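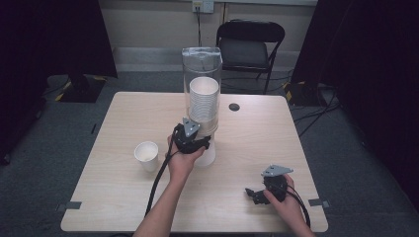 Dec 31, 2021

Cup dispenser, tube type, second round of checks

Purpose: decide whether the clear tube dispenser goes into the kitchen corner as it is, or whether we keep a sleeve of cups on the shelf as before. Notes below are for Evelien Lambrechts, who is doing the February order, and for whoever sets up the tea table after the break.

Set-up. Square table with the pale wood-grain top, dispenser towards the back and left of centre. Paper cups, white, plain, nested open end up. Clear acrylic tube standing on its white lower section. The grommet hole on the right at the back was left open. Keep the dispenser away from it, as the base rocks if one edge sits over the rim.

Cups. Two makes to hand. The Brotent cups were bought in a case of 346 (odd figure, it was the remainder of a larger lot). The Nijs cups come in sleeves of 100. Both fit the tube. They do not nest to the same pitch, so a mixed stack locks where the makes meet and the lower part has to be pushed up by hand to free it. Do not mix them. If there is a part sleeve left over from one make, use it up on the table first.

Loading. Take the full sleeve, cut the end of the plastic, and slide the cups in without taking them out one by one. Hold the tube with the free hand while loading. The first load went in at a slight angle and the bottom cup creased at the rim, after which nothing would draw cleanly until the whole stack was taken out again. Second load was straight and gave no trouble. Leave the top of the stack below the upper rim of the tube. Filling right to the rim gains a few cups and makes the top one easy to knock off with a sleeve or elbow.

Drawing. One cup at a time is the whole point of the thing. With a fresh Brotent stack, 160 draws, doubles came out 5 times. All of the doubles were in the first third of the run, when the stack above is heaviest. Pulling straight gives fewer doubles than pulling with a twist. A quick tug is worse than a slow one. With the Nijs cups I did not finish the run, as the last sleeve was short and I had creased several during loading. What I did see was similar. Not enough to put a number on.

Cups that have been drawn go on the left of the dispenser, standing upright. Tried the right-hand side as well, but that is where people reach across and where the cables end up, and a paper cup with nothing in it moves at the slightest touch.

Base. The white section is light. With the tube nearly empty the dispenser lifts slightly at the start of a draw and settles again once the cup comes free. A hand on the tube stops this. Two strips of non-slip mat under the base also stop it, tried with an offcut of the Toketwood drawer liner. The liner leaves a faint mark on the table top that comes off with a damp cloth. Would prefer a weighted ring but have not looked for one.

Cleaning. Acrylic marks easily. Soft cloth, warm water, a drop of washing-up liquid, no spirit. The Vultoro spray under the sink says on the back not to use it on clear plastics, and I have put tape on the bottle to say the same. Let the tube dry fully before reloading. Any water left inside goes straight into the rims of the paper cups and they swell, which gives the same jam as a creased rim.

Open points

Doubles in the upper part of the load. Try a half load, Brotent cups only, and count again. If doubles drop away then we simply load less and refill more often.

Check the Nijs cups properly with a full sleeve.

Measure rim diameter on both makes. I used the plastic ruler, which is no good for this. Callipers are in the second drawer.

Order. Evelien, please stay with one make for the February order and do not take the mixed case even if the price is better. I lean towards Brotent, but wait for the full Nijs sleeve.

Liner offcut is in the tray with the tape. Creased cups are in the paper bin, except one kept back on the shelf to show what the damage at the rim looks like.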